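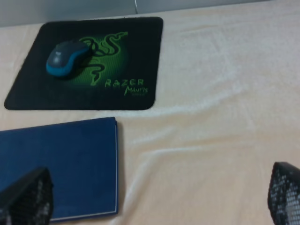
segura43: Anyone else stuck on the Berngate on-ramp this morning? Two cars on the shoulder, one lane open, backed up to Okgate.

mlorente: Left at 7:20, lost 20 minutes. They need a signal there.
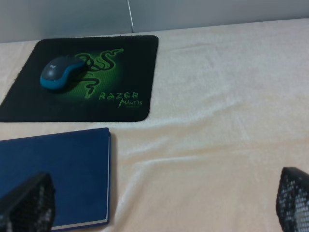

Mouse on the Razer pad

segura43: A signal would back it up further. Longer merge lane.

sedasau_dan: Agree with Lorente. People won't zip merge, whatever the length. 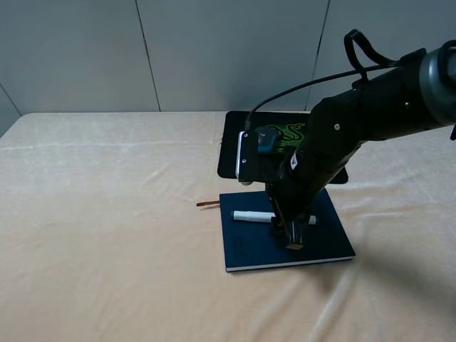

Black arm over the table

segura43: Then ticket them. The last 500 feet is all solid line.

mlorente: Nobody has been ticketed there since July.
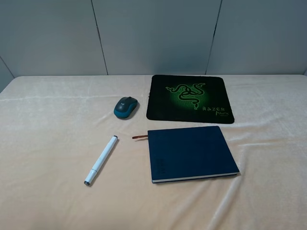
I drive it twice a day and would have seen it. Tow truck was still there at 9.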